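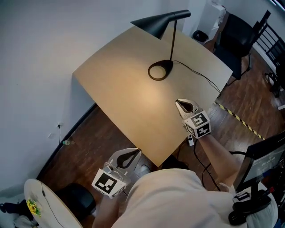 A reader in Tivville says her desk lamp has been in the wrong place for nine years, and that she only found out when she had the painters in and had to put everything back from memory. She set it down on the other side of the desk, sat down to pay the bills, and for the first time could see the numbers she was writing without the shadow of her own hand lying across them. She wanted to know whether everybody else knew this already.

Well, I didn't, or I half did, the way you half know how often to turn a mattress. I'm right-handed and my lamp had lived at my right elbow since the day I carried it home. So I moved it across to the left and toward the back, and I wrote a whole letter to my aunt just to enjoy the view. If you write with your left hand, of course, you'll want the lamp on the right. People who mostly type can please themselves, as long as the bulb isn't shining back at them out of the screen.

That letter from Tivville set off a month of lamp moving in my house and, once I'd mentioned it on the back page, in a good many of yours. Gretoder Home goes out to 2,000 households, and I'd like to thank the 33 who wrote in, some of them at wonderful length and one on the back of a seed packet.

What came up again and again was the base. A lamp with a big solid foot takes up the very part of the desk you want for your mug, and I've been won over this fall by the ring kind, which is only an outline sitting on the wood. You can drop your paper clips in the middle of it, or your watch when you take it off, and they stay put under the light where you can find them. I will say that a thin stem and an open ring look a little unsteady in the store, and it's worth giving the thing a gentle push with one finger before you pay. If it rocks, put it back.

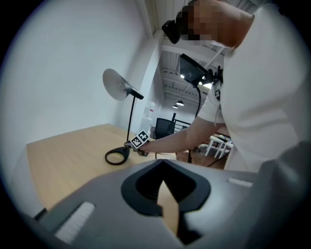

*A black ring base and a thin stem on pale wood, with the round gray shade tipped to one side.*

Shades are a matter of taste up to a point. A wide, shallow one spreads the light out kindly over an open newspaper, and a narrower cone keeps it in a pool, good for sewing and for anyone who shares a room with a light sleeper. Whichever you have, sit in your own chair before you settle the angle. I spent a whole evening adjusting mine standing up, and felt very pleased with it – then I sat down and got the bulb straight in the eyes. The lower edge of the shade wants to be somewhere below your eye line.

And then there's the cord! I've seen beautiful desks, really beautiful ones, with a cord wandering across the middle like a garden hose. The lamp department at Fuvedcombe Mercantile sold me a clip that holds it under the back edge, and I was so taken with it that I went back for 2 more. If your outlet is off to the side, let the cord leave the desk at the nearest edge and leave enough slack that you can slide the lamp forward for close work without dragging on the plug. Keep it away from where your feet go, and from the wheels of your chair if it has them.

Once the lamp has found its spot, give it a clear patch to shine on. Mine had a stack of catalogs under it going back to January, and all that good light was falling on a coupon for snow boots. A pale desktop helps too, and mine is oak that has gone rather dark, so I've laid a sheet of cream blotting paper under the lamp until I can bring myself to refinish it.

The seed packet, by the way, was from a gentleman with a swing-arm lamp he bought at a yard sale, and he'd like to know where to find new springs. I'll ask in Fuvedcombe the next time I'm over there.

*From the November 2018 issue of Gretoder Home.*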